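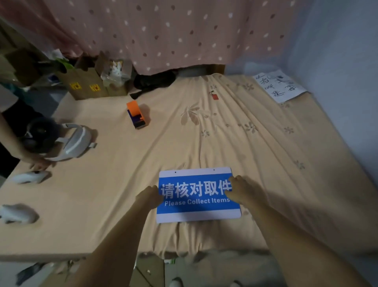 Stikholm fitted sheet, 95 cm, from Grandum

The makers call Stikholm "hotel cotton", a phrase that could cover almost anything. It is a plain weave with elastic at the corners only, so it will ride up on a deep mattress whatever the label says. We would stop at 18 cm. Gerlach make a similar sheet with elastic all the way round, and it costs more.

Item no. 2125. Wash at 40. Tumble drying is allowed, though we wouldn't.

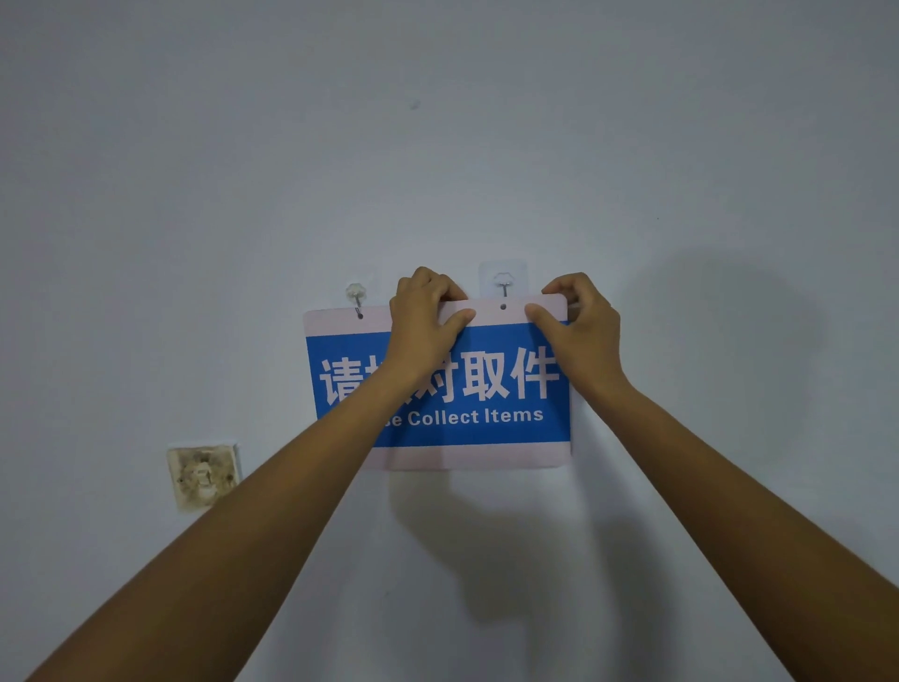

Colour names are no help either. Asten, the palest shade, is sold as white and looks grey next to anything that really is white. Screens make this worse. A pale wall can come out light grey-white in a photo, and the edge of a sign held up to it a pinkish white, so ask for a swatch before you order a pair.

Grandum also claim 3000 washes. Volker Kleinschmidt in our bedding department has asked them how that was tested and is still waiting for an answer. Our own guarantee covers seams and elastic, but not fading.

Orders placed by noon on Tuesday go out the same day.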